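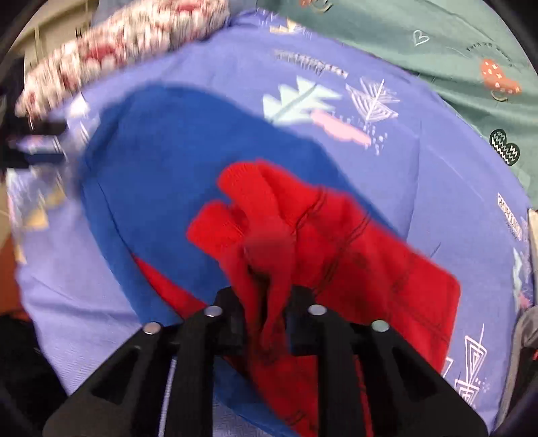

Red knit, blue one underneath, purple sheet doing its best.

So it's May and I've finally started on the jumpers. Every year I say I'll put the winter things away the minute the heating goes off, and every year they hang about on the bedroom chair until I'm sick of the sight of them. I do all my folding on the bed, always have. The ironing board is too narrow and the kitchen table has crumbs (sorry, Mum).

My trouble is that I never learnt to fold properly! My friend Tanko Okeke swears by rolling, he got seventeen jumpers into one drawer that way and sent me a photo to prove it. I went the other way and bought a set of zip-up storage bags from a little shop in Nildale, £50 for the lot, and I'm still a bit cross with myself about that.

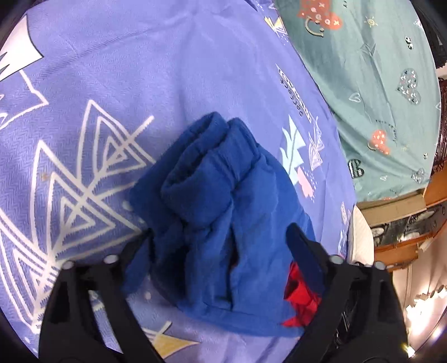
Anyway, thick stuff is a pain whichever method you pick. You get the sleeves tucked in, you turn it over, and the whole thing puffs up again like bread dough. I've started doing the bulky ones first while I've still got some patience, then the thin tops, then socks if there's a cup of tea in it. The bags are going on top of the wardrobe tonight, and the scarves can wait until next week.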